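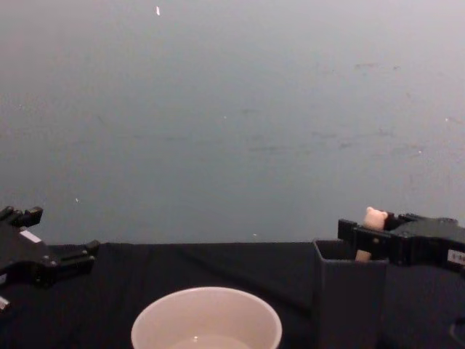
Section 7.4 -- Gripper will not release (fault 94)

Home Contents Install Faults Spares
Reading time: 2 min

Fault 94 means the controller sent "open" and the finger encoder did not move. Seen mostly on the right arm of the Urgate bench kit, in the pen drill, with the fingers down over the top of the container. Worst place for it. If the bear figure is still between the fingers, as on our bench, do NOT jog the arm sideways -- the lower part is inside the box and something will bend. Same goes for auto-home. Auto-home moves sideways first.

CAUTION: Fingers may open without warning when power returns. Hands out before you reset.

1. Press E-stop. Both arms, not just the one showing the fault.
2. Write down the fault code and the cycle count from the pendant. Ours was 2567.
3. Move any bowl with liquid off the table. Power still off.
4. Hold the object lightly from above. Turn the release screw on the gripper housing counter-clockwise till the fingers slacken. Do not pry at the fingers.
5. Take hand away. Release E-stop.
6. Jog the arm straight UP, slow mode, until the fingers clear the rim. Only then sideways.
7. Run Finger Test from the Wokitz menu. Left arm stays parked for this.

Note: grip force over 85 percent is the usual cause. Factory setting is lower, check nobody has raised it. Smooth pens slip so people turn it up and then the fingers jam shut.

Before restarting the drill, pen in the container, both grippers well clear of it: 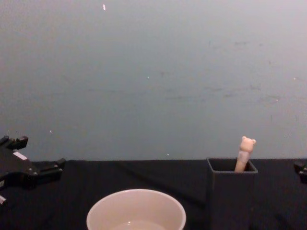

Espinoza wrote back on the draft of this section that step 6 is not enough by itself, and that "a gripper that jammed once should get a cold restart before it goes near the box again." Agreed, added below.

8. Power down at the wall. Wait 2 minutes. Power up, home both arms one at a tme.
9. Run the drill once at slow speed with a hand on the E-stop.

If 94 comes back in the same shift, stop. Tag the arm out and send the log to Furnell service. Dont swap grippers left to right to keep going, the offsets are diferent.

Rev. May 2, 2019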